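Robot club update for Jirovness Foundation
June 9, 2023

Hi Margareta,

School's out next week, so you get the spring report a little early (and a little long, sorry!). The short version is that the simulated kitchen runs on all the club laptops now and the kids are hooked.

We have 17 students on the list, up from 11 in February. Your grant paid for the two newer laptops and the bus to the Sovport meet, where our team scored 65 and came home very loud. Eyerusalem Teshome took over the Tuesday group and she's much better than I am at getting them to write down what they changed before they hit run again.

Most of the spring went into reaching. The students write the moves for the arm, and the gripper has to get to a spot in the kitchen with its fingers open. Upper cabinets are the hard part. One pair spent 10 sessions on theirs and rewrote the wrist code twice, and I loved every minute of watching them argue about angles.
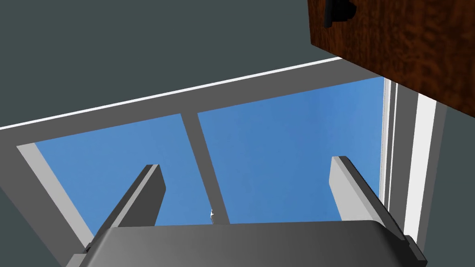 Gripper open in front of the kitchen window, with the wall cabinet at upper right.

Still to do: closing on a handle without shoving the whole arm forward. We also want a second kitchen layout for fall, and Tamás Juhász has offered to help the older kids build it. I'd like to move $200 from snacks to a decent mouse for every laptop, if that's okay with you.

Catrin Gwynne

3 comments

Edit Antal: My daughter talks about wrist angles at dinner now. Thank you!

Buketti: Is there a summer session?

Catrin Gwynne: Not this year, but we start up again in the fall!

We use cookies to remember your settings. Accept | Manage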